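A Table With a River Through It: Lilter Offers Rehearsal Rooms for Robot Arms

Laboratories that train robot arms to handle household goods have long faced a practical difficulty. The arm must practice, and practice takes up a room, a table, a supply of objects and a person to put them back. Nallarura, a small software firm with an office in Tunis, has addressed the difficulty with Lilter, a library of simulated rooms licensed to universities and technical schools. The present review was carried out over the month of June on the standard edition, using the teaching laboratory's own workstations.

Lilter is supplied as a set of 23 rooms and a catalog of 402 objects. A room consists of a floor, walls, one piece of furniture and an arm fixed in position. The catalog holds fruit, crockery, drink cans, baskets, boxes and other articles likely to be found in a kitchen or utility room. An instructor selects a room, places the objects by hand or has the program scatter them, and writes a task in a plain sentence. The learner, whether a student at the controls or a trained program, then attempts it.

The room chosen for most of the review is listed in the catalog as River Table. It is the most demanding of the set. A long wooden table carries a winding channel edged in bright turquoise, in the style of the resin tables sold by furniture makers, and the objects must be handled on either side of it. Viewed closely, the surface is far from the plain gray plane on which many earlier simulators placed their work. The wood has a long wavy grain, and the dark part of the channel returns broken, mirror-like shapes and hard white glints.

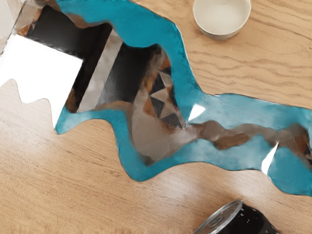
Rodrigo Ibarra remarked that the shine was precisely what he wanted from a product of this kind, having watched one program after another perform well over matte surfaces and lose its way at the first polished counter. He would have paid for the reflective rooms alone, he added, and left the others on the shelf.

The point is well taken. Glossy and see-through materials are among the oldest difficulties in robot vision. A program that judges distance from pictures may treat a reflection as an object or overlook an edge altogether. Lilter allows the gloss of any surface to be raised or lowered on a sliding scale, and the reviewers found it instructive to run one task at both ends. The setting is stored with each attempt, so that results may be compared afterward without reference to written notes.

Lighting is handled in a similar manner. Lamps may be moved, dimmed or given a warmer color. The controls are clear, although the manual devotes a single page to them and omits the keyboard commands. Instructors new to the program should allow an afternoon for this part.

Objects in the catalog vary in quality. The fruit is very good. The mangoes have speckled skins and color that shifts from red to yellow or green, and no difficulty was met in telling them from the apple at any distance. The cans are good, with bright metal ends that catch the light. Some of the cardboard boxes, by contrast, have edges so sharp and sides so uniform that they appear to belong to an older product, and it is to be hoped that the firm will revise them.

Baskets deserve separate mention. A slatted basket is an awkward thing to simulate. Its walls hide part of what lies behind them and show the rest in thin strips, and a program must decide whether a patch of color belongs to something inside or outside. Lilter's purple basket, which several of the supplied tasks call for, is modeled with its openings intact. At low viewpoints the wood of the table and other colors beyond the wall show between the slats.

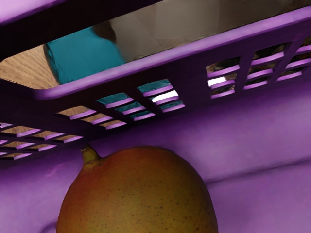
It would be unwise to make too much of appearances, in the opinion of Zoi Stamatopoulos. A mango that looks right and weighs nothing teaches an arm very little, she wrote, and any school considering a purchase should spend its trial period on contact and weight before it admires a single leaf or slat.

The reviewers followed that course. Contact between rigid objects was reliable. Mugs and cups stayed where they were set, and cans rolled when they were struck and came to rest in a believable way. Contact between the gripper and rounded fruit was less consistent. At the default setting the fingers sometimes held a piece of fruit by a grip that would be doubtful in a real kitchen. A stricter setting is available under the advanced menu and ought, in the view of the reviewers, to be the default.

Speed was satisfactory. With the display turned off, the program completed a run of 2,000 attempts overnight on one workstation, and the log was complete in the morning. With the display on and reflections at their highest level, movement became uneven, and two of the older machines could not be used at all. The firm lists its requirements openly, and schools are advised to read the list before ordering.

The supplied tasks are graded. The first group asks for one object to be moved to a stated place. The second asks for a choice, for instance the fruit into the basket and everything else left on the table. The third adds difficult ground, and River Table belongs to it. The basket may be set across the channel, with fruit, a cup and a can distributed about it, and the patterned floor shows through the gaps in the wood. Tiles with strong repeating figures, such as the dark eight-pointed stars used in this room, add to the labor of picking out the objects. The arm stands at the side of the table, and an instructor can follow its work in a wide view of the whole room.

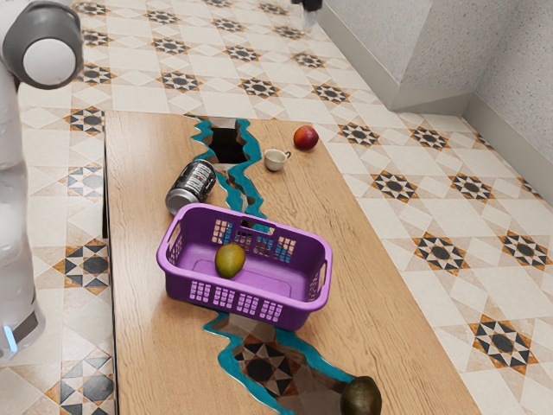 Emiliano Prieto asked whether students who begin in rooms like these will know what to do when a real cup slides away from a real gripper. His own preference was for two hours at the screen followed by one at the bench, every week, with neither allowed to crowd out the other.

Such an arrangement is compatible with the license, which is sold by the seat and covers a full academic year. A seat may be passed from one student to the next without charge. Attempts recorded in Lilter can be exported in common formats and remain the property of the school. The firm asks for no copy of them. Support is given by written request, and the replies received during the review were courteous and arrived by the following working day, except for one sent on a Sunday, which was answered that same evening.

Some gaps remain. No cloth or other soft goods are included in the standard edition. Only one arm may be placed in a room, and it cannot be mounted on a moving base. Instructors may add objects of their own, but the import tool rejects larger files with a message that gives no cause, and the reviewers were obliged to reduce several models by trial before they were accepted. Nallarura has stated that a new import tool is in preparation. No release date was offered.

For schools with a single physical arm and a full class waiting to use it, the standard edition can be recommended, with the stricter grip setting switched on from the first lesson. Schools whose teaching centers on laundry, bedding or packaging film should wait for a later edition. Trial seats are issued on request to teaching staff and run for one month.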